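3. Building and setting up the robot in a lived-in room

3.1 The room and the reference mark

The work reported in this paper was done at Hultby, in a shared workshop which uses the ground floor of an ordinary dwelling house. We wanted to build a two-armed robot in the same kind of room where it should later work, so the furniture was left in its place. The floor has a striped carpet, and this gave us more trouble than we expected. The stripes look very similar everywhere, and our first floor-tracking program, Celtonora, often matched one part of the carpet with another part. We therefore put white tape on the floor in the form of an L. The corner of the L gives the position and the longer arm gives the direction (Figure 1).
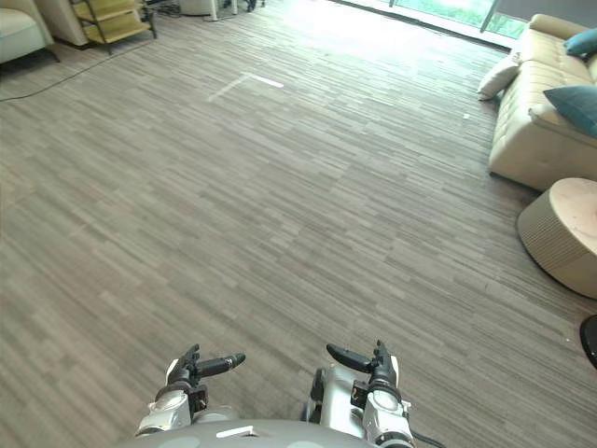 Figure 1. The two arms over the carpet, with the tape mark further into the room.

Would the tape not be useless as soon as somebody moves it by a few centimetres? One reader of our February draft asked this, and wrote also that a mark on the wall is harder to kick. The remark is fair. We compared the mark with the window side of the room before each session, and when the difference was more than 3 mm we set the zero point again. A wall mark was tried, but the head camera loses it when it looks down at the grippers, and this is the position in which most of the work is done.

3.2 The wrist cameras

Each arm has a small camera at the wrist. In our build the housing fills the upper part of the wrist view, and it cannot be moved without a longer bracket. We tried the longer bracket for one week, but it shook when the arm stopped. In the end we kept the short one and accepted the smaller view. The lower part of the picture is still free enough for the floor and for objects near the finger. All image regions covered by the robot's own parts were masked by hand, one time for each camera, and the masks were stored together with the joint angles. 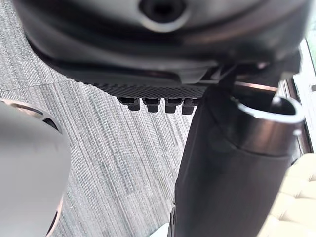 3.3 Contact with soft material

Hard objects were not difficult for the build. Soft material is another matter, because the finger can press into it before the motor current shows any change. We recorded 976 short contacts in total, with the arm moving slowly and stopping by one of 2 rules. The first rule uses only the current. The second rule uses also the wrist view, and looks at the border between the dark finger and the lighter fabric. A contact was stopped after up to 30 seconds if no rule had become active.

The second rule needs good contrast. With grey fabric beside the black finger the border is clear, although the shadow near the finger makes the cloth look darker than it is.
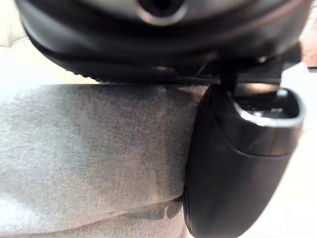

Cloutier Workshop Group, Hultby
Correspondence: Prenosholm Project Office

3.4 Limits of the build

The method was tested in one room only, and daylight from the window changes the brightness of the carpet very much during the day. We did not correct for this. The masks must also be drawn again when a bracket is changed, and for a home builder this is perhaps the most boring part of the work.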